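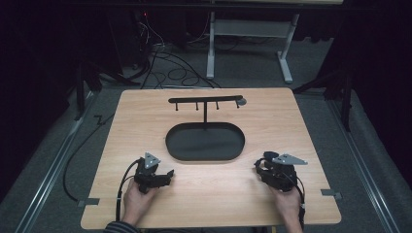
I have wanted to see the Skolunmont workshop for as long as I've been soldering things badly in my own spare bedroom, and on Sunday, June 1, 2025, I finally got on the early train and went. It is a shared workshop, the kind where you pay a little every month and get a shelf and a door code, and once a year they open up and let people like me wander through with a paper cup of coffee. I had gone for one build in particular, the two-handed gripper project they call Krasniqi, and I found it at the back between dark curtains, on a pale wooden table with a black tray and a little T-shaped rack standing on it. The rack has three short pegs hanging down from its bar. You hold one gripper in each hand, with the cables trailing off the table behind you like a pair of leashes, and you try to do with those small black fingers what you'd normally do with your own.

I should back up a little, because getting there was half the day. The train stops at Devthorpe, and from there it's a walk along the canal and then up a hill that the website calls gentle. The building used to be a furniture showroom, so it has enormous windows in front and almost no daylight in back, and somebody had chalked arrows on the sidewalk so we wouldn't end up at the tire place next door. I ended up at the tire place next door anyway. They were very nice about it and pointed me back the way I'd come, which I gather they'd been doing all morning.

Admission was 6 dollars, and that included the coffee and a raffle ticket (I didn't win the raffle, but I was close enough to see the prize, a box of assorted bearings, go home with a very happy boy). The front room is mostly wood and sewing. There was a loom under repair, and a kayak upside down on sawhorses, and a long shelf of clocks in different stages of undress that I could have stood in front of until closing. I mention all this so you know I was in a good mood by the time I reached the robots.

The Krasniqi people started in March, with a pair of grippers made from printed parts and bought-in motors, and the ones on the table are their third pair. The first pair, they told me, were so heavy that your wrists gave out before you'd finished anything. The second pair were light but flexed when you squeezed. I got to handle one of each from a box under the bench, and I must say I rather liked the heavy one, which felt like a good old pair of pliers, but I only held it for a minute and didn't have to work with it.

When my turn came they handed me the new ones and gave me a foam ring to put on a peg. I have 8 years of model railroading behind me and I consider my hands fairly steady! I dropped that ring on the table, in the tray, and once into my own lap. What throws you is that the fingers are farther out than your brain thinks they are, so you keep stopping short, and then you overcorrect and bump the rack. I did get it on eventually, and a woman waiting behind me clapped, and I was more pleased than a grown person should be.

The plan is for the hand-held pair to steer a matching pair of arms. One arm is finished and was bolted to a bench across the room, running a control board called the Nistix, which two of the members designed themselves. It waved, it picked up a sponge, it put the sponge down a little to the left of where it was supposed to. The whole project has cost them nearly 600 dollars so far, a good part of that in motors they burned out while learning, and they had the dead ones in a jar by the door with a label asking visitors to guess the total.

I asked far too many questions about the cables. I've had trouble with mine working loose at the connector on a small arm I'm building at home, and the advice I got was to leave much more slack than looks tidy and to tie the cable down a hand's width from the plug. I tried it on Monday evening and mine hasn't dropped out since, so there's the train fare earned back.

The tour was supposed to take 90 minutes and I was there until they began stacking the chairs. If you go next year, wear flat shoes for the hill, bring cash for the bake table, and get your name on the gripper list as soon as you come in, before you look at the clocks. I've already asked about a shelf. There's a waiting list, and they wrote me down at the bottom of it in pencil.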